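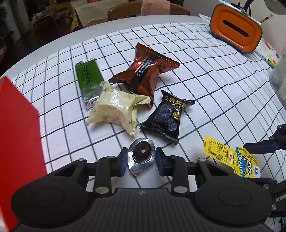

Snack table recordings: where we are in September

The hand-held gripper group at Bresach has now 3,482 recordings in the collection, and 259 of them come from the newest task, which we call "snack table". The task is simple to explain. A person holds the gripper, picks up one sweet or one packet from a table with a cloth, and puts it down in another place. The camera on the tool records everything, and the policy learns from it later.

Zane Jankauskaitė chose the objects. She wanted wrappers which are difficult for the fingers: a chocolate sitting in silver foil, a twisted candy package, a wafer bar, a black packet of sesame cakes marked "WU HEI MA". Foil is the hardest for us. It shines, and it changes its shape each time somebody touches it, so two recordings of the same chocolate are never the same for the model.

Some requests to everybody who records at home:

Close the fingers slowly. In the first batch many people closed very fast, and Saulius Lukoševičius had to remove 304 recordings from all tasks for this and similar reasons.

Please leave the other snacks on the table. Overlapping packets are welcome — the model should learn to choose between them. The same goes for the lamp, the tissue box and the chair behind.

Change the order of the objects after every 4 recordings, and write the change in the log.

If you drop something, keep recording and pick it up again. We label these parts separately.

Pranab Matubbar is preparing the next training run, and he would like to receive new files before the end of the month. Questions about uploading go to Anatole Courtois, who also has spare gripping tips for those who need them.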